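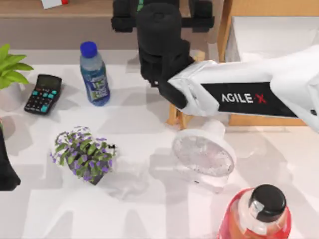

Practice on a fake table: a talk about clutter, simulation and one stubborn bottle

I had it in my head that robot research would be loud. So when I sat down with the person who runs the tabletop project at Clandmont, I brought a notebook, a spare notebook and a pair of earplugs. We spent most of the afternoon looking at a monitor and drinking bad coffee, and the loudest thing in the building was the coffee machine.

The project is called Cerkano, and it's a test method more than a robot. (She asked me to leave her name out, because the write-up has a whole team on it and she's tired of being the one who gets quoted. Fair enough!) The idea is easy to say. You build a table inside a computer, put ordinary stuff on it, and ask a simulated arm to deal with that stuff. Then you change what's on the table and ask again. What you want to know is how badly the thing falls apart when you do.

"People test on a clean table with one block on it," she told me. "I did it for years. You get a lovely number and then you set a houseplant down and the number is gone."

I asked if it really could be the houseplant.

"Oh, it's very often the houseplant."

Their tables have plants on them, and a calculator, and a water bottle with a blue cap, all the junk you'd find on my own desk. Most of it has nothing to do with the job the arm is given. She calls these the bystanders. In a normal round, the bystanders stay where they are and one object in the middle gets swapped for another. So you might have a clear bottle lying on its side in one round, and in the next round something else has taken its spot, with the same plants and the same calculator looking on.

I wondered out loud why you wouldn't mix everything up each time. That seemed fairer to me, like shuffling the deck.

"We did that first," she said. "We ran 900 rounds with everything shuffled, and at the end we knew the score had dropped and we had no idea why. Was it the new object? Was it the plant being closer? Was it a shadow? You can't pull it apart afterward. So now we change one thing and hold still."

That's the method, or the heart of it. She told me the team calls it the swap test, and they've been running it since September. Each object gets 40 rounds in the middle spot, and the arm's controller is never told which object is coming. They keep the lighting the same too, which turned out to be a fight. Somebody on the team wanted moving sunlight. Somebody else said sunlight should be its own study. The second somebody won, and from the way she was grinning I think I know who it was.

I'd been looking at the pictures of the arm for a while by then, the white casing and the black panel with AGILE-X printed down the side, and I finally asked what I'd wanted to ask from the start. Why go to the trouble of the lettering, and the cabinet behind the table, and the little purple flowers? If it's all numbers inside a machine, couldn't the arm be a gray tube?

"It could if the controller didn't have to look at it," she said. "But it works from pictures. It sees its own arm all day long. It sees the shadow its own arm throws. If you take that away you've made the job easier in a way that never happens in a real room."

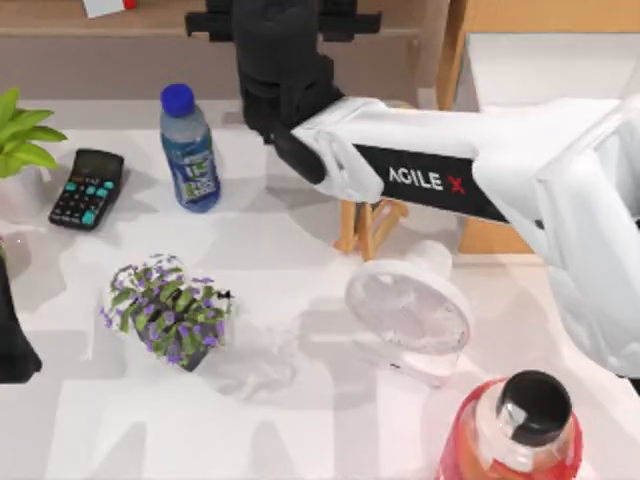

She's fond of shadows as a subject. I got a good ten minutes on shadows alone, and I'll spare you most of it, but the short form is that a gripper hanging over a white table makes a big soft gray patch right where the controller is trying to find an edge. White things on a white table are bad. Clear things are worse. She has a grudge against clear bottles that I found very easy to share, having once walked into a glass door.

"With a clear bottle you're mostly seeing the table through it," she said. "The controller will find the cap and be very happy with itself, and then it'll guess at the rest. The first controller we tried got hold of it in 10 rounds out of 40. The other objects were all well ahead of that."

So what's the result? I pressed her on this, because I'd promised my editor there would be one. She was careful. Across the 356 rounds they've finished checking by hand, the swapped object mattered more than they'd guessed, and shape mattered less than they'd guessed. What hurt was how hard the thing was to pick out from what was behind it. An odd shape in a strong color went fine. A plain shape you could see through did not.

"I had money on shape," she said. "Well, I had lunch on shape."

There's a second controller, Quintela, that does better on the clear bottle and a bit worse on everything else, and the team can't agree on whether that's progress. She thinks it is. I asked what the other side of the argument says and she gave me a pretty generous version of it: most things on most tables aren't clear, so why give up ground on all of them to win back one? Then she spent twice as long telling me why that's wrong — kitchens, mostly. Kitchens are full of glass.

I did bring up the obvious worry. All of this is happening on a table that doesn't exist. She nodded before I got to the end of the sentence.

"It's a filter," she said. "If you fail on the fake table I don't need to see you on the real one. If you pass, I don't know anything yet. I just know it's worth carrying the plants upstairs."

Upstairs is where the real arms are, in a room they share with another project called Rustau, and time up there is hard to get. The simulated table can run all night and doesn't need anyone to pick up a bottle that has rolled under a cabinet. She's done plenty of that picking up, she told me, and her knees would like it noted.

Next on the list are rounds with two swapped objects at once, and after that the moving sunlight, which has been promised to the somebody who lost. She expects it to be a mess. I asked if I could come back and see it, and she said sure, but to bring my own coffee.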